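Subject: Re: [grip-list] Tineck fingers vs. Meketti fingers on cloth

Bram Van Hecke wrote:

> Has anybody on the list run the Tineck rubber tips against the Meketti
> ones on soft goods? We do mostly boxes and bottles and both are fine
> for that. Next job is clothes, and I have to order one or the other
> before the end of April. Also curious if you're logging with the
> Tapley controller or still on the old one. I tried Tapley for an
> afternoon and gave up on the clock sync.
>
> Bram

Hi Bram, hi all,

Great timing, I've been up to my elbows in exactly this! We've been doing shirts with the hand-held pair, one in each hand, and I have put both sets of tips through the same routine: pick up a bunched shirt, shake it out, lay it flat, fold it, stack it. 67 folds on the Tineck tips and 67 on the Meketti, same three people, same pile of clothes. So take this as one small lab's numbers and not a proper study, but I came away with a clear favorite for cloth and I didn't expect to.

The short version is Tineck. The rubber is softer and it grabs a single layer much more easily. With Meketti you tend to pinch two layers when you wanted one (sleeves are the worst, you go for the cuff and get the cuff plus half the body). I dropped or re-grabbed on 12 of the Tineck folds and a lot more than that on the Meketti ones, enough that I stopped enjoying the second set. The Meketti tips do come off a bedsheet cleaner, though. The Tineck rubber likes to drag the sheet along with the shirt if you come in low, and then you've wrinkled the surface you were about to fold on. Come in at a steeper angle and it mostly goes away.

One thing I'd love other people to check: I think the starting state matters more than the tips. A shirt dropped in a heap is a completely different problem from a shirt laid out with the sleeves showing. With a heap, everything depends on finding an edge that stands up a little, getting one gripper on it and using the other to hold down the sheet or the rest of the shirt until you know what you've got. Our best people do this without thinking. New people squeeze both sides at once and pull, and you get a twisted rope of cotton.

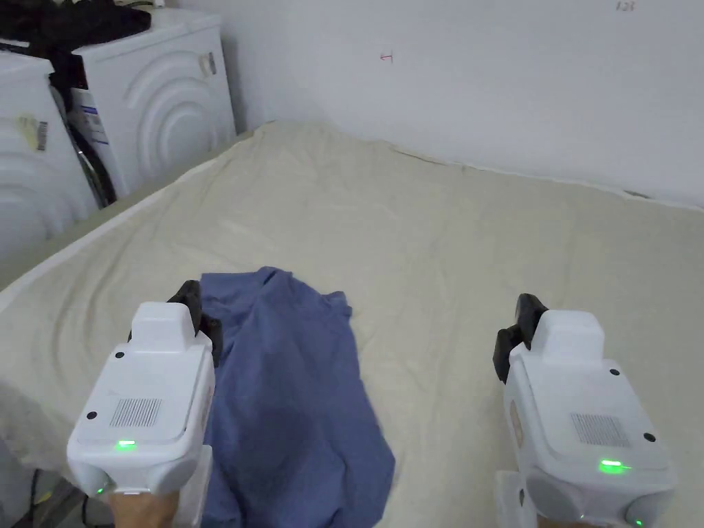 How wide do the fingers need to open for clothes?

Less than you'd think. I capped ours well short of full travel and lost nothing on shirts or towels, and the close got noticeably quicker. The only things that wanted the full opening were thick folded stacks, when you're moving the finished pile and have to get around all of it.

On Tapley: I'm a convert, sorry! I had the same clock trouble as you for the first couple of days. What fixed it for me was starting the controller first, letting it settle, and only then waking the grippers, left before right. If you do it the other way around, the right one comes in late and stays late for the entire session. There's also a setting called "hold last" that is on by default and that you want off for cloth. With it on, if a sample goes missing the log repeats the previous finger width, so a slip looks like a steady grip. I lost 14 recordings to that before I spotted it, and I'm still a bit sore.

The old controller isn't bad, by the way. If all you need is open/closed, keep it. For cloth I really want the in-between widths, and Tapley gives me those at a rate I can use.

Wear is where I can't help much yet. Tineck says to look at the tips after 3000 closes. I'm not there. So far there's a faint shine on the inside of the left pair and nothing on the right, and I'm left-handed, so that fits. I wipe them with plain water at the end of the day. Lint builds up quicker than I'd guessed, mostly from towels, and linty tips slide on the first grab.

Weight: the pair is fine for twenty minutes and then your wrists start telling you things. We swap people at that point. Folds done by tired people look sloppy in the log, with lots of little re-grips, so I'd plan your sessions around it if you can.

I haven't tried the Nosau tips. They were out of stock when I ordered and I've heard good things about them on denim, which neither of my sets handles nicely at the waistband. If someone on the list has a set, please post! Even a few folds on a pair of jeans would be useful to me.

Bram, if you want my routine sheet and the Tapley settings file, write to me off-list and I'll send both. I'd be very happy to see somebody else's numbers next to mine, especially if they come out the other way. And what fabric are your clothes, mostly? If it's all slippery sports stuff I might change my answer.

Cheers,
J.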